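## 8. Setting up the shirt timer on your Cordale steamer

I left this part until near the end because you can happily use the steamer without it, but once it's set up you won't want to go back!

1. Fill the tank to the line and click it home. Mine needs a firm shove.
2. Plug in and wait for the green light.
3. Hold **Mode** for 2 seconds, until the display blinks.
4. Tap **+** to pick a fabric. I keep cotton on 11 and linen on 14 (the booklet starts everything on 8, far too gentle for a work shirt).
5. Press **Mode** again to save. You'll hear a beep.

**Note:** if you pull the plug before the beep, it forgets the lot and you're back to step 3. I've done this more often than I'd like.

Once a shirt is steamed, hang it up for a bit before you fold it – warm cotton creases if you so much as look at it.

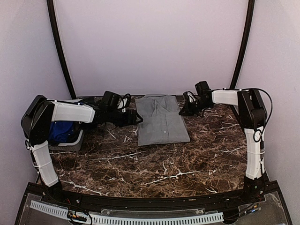 *Folded shirt on the marbled tabletop.*

**Caution:** never lay the steamer head face down on a table, even for a moment. Use the rest on the side of the tank, and keep your fingers well away from the plate.

6. When you've finished, switch off, let it cool and empty the tank into the sink. In June I swapped to a Pekis filter, which fits fine, though you do have to reset the filter light by hand (see section 9).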